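Skolach Desktop Users' Group
Minutes of the January meeting, Plimar Rooms, 7.30 pm

1. Minutes of the last meeting
Agreed with one correction: the Zidura installer needs 840 MB of free space on the stick.

2. Moving the loan machines to Zidura
The chair reported that 19 machines now run Zidura and 3 still have the old system. Sound failed on the Duan laptops after the last update and a fix is awaited.
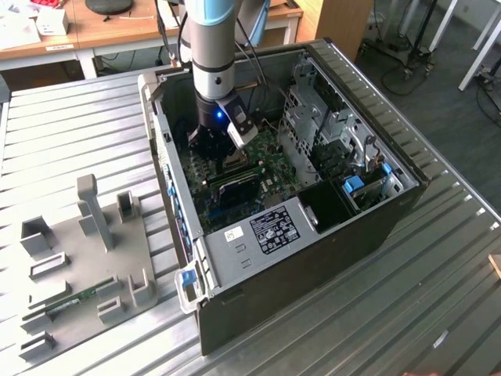
One member asked whether the 3 could stay as they are until spring, as the borrowers know the old menus. The chair said security updates have stopped. Agreed to move them by the end of February.

3. Dual boot
Several people want to keep their existing system beside Zidura. The installer can shrink a partition, but a full backup must be made first.
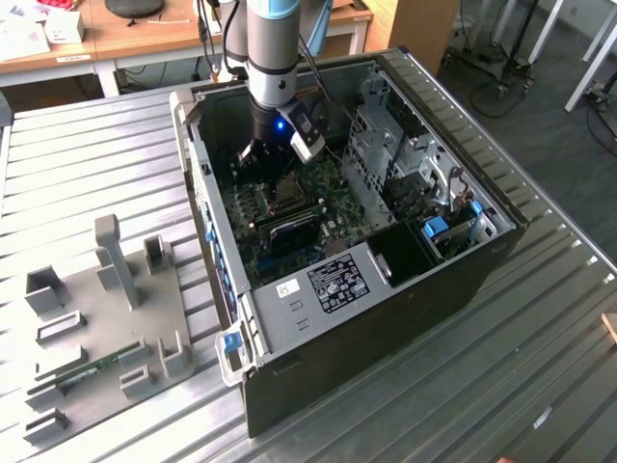
A member at the back said the boot menu had vanished after an update and had to be repaired from the stick. The steps will be added to the help sheet.

4. Help sheet
The new sheet will cover BIOS settings, which the present one skips. It will tell people to write down their boot order before changing anything. On a board like this one the coin cell sits in plain view near the INT_USB2 label, and the sheet will say that a flat cell can lose the clock and settings. Print run: 200.

5. Next meeting
February, same room and time. Bring a blank USB stick. 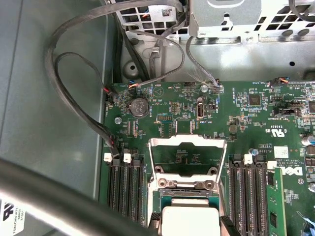

6. Any other business
The mailing list moves to the new server this month and old passwords will not carry over. Members asked which cell to buy for an older desktop, and the advice was to read the markings on the face of the old one, as on the silver cell in its holder here, before ordering. Meeting closed at 9.10 pm.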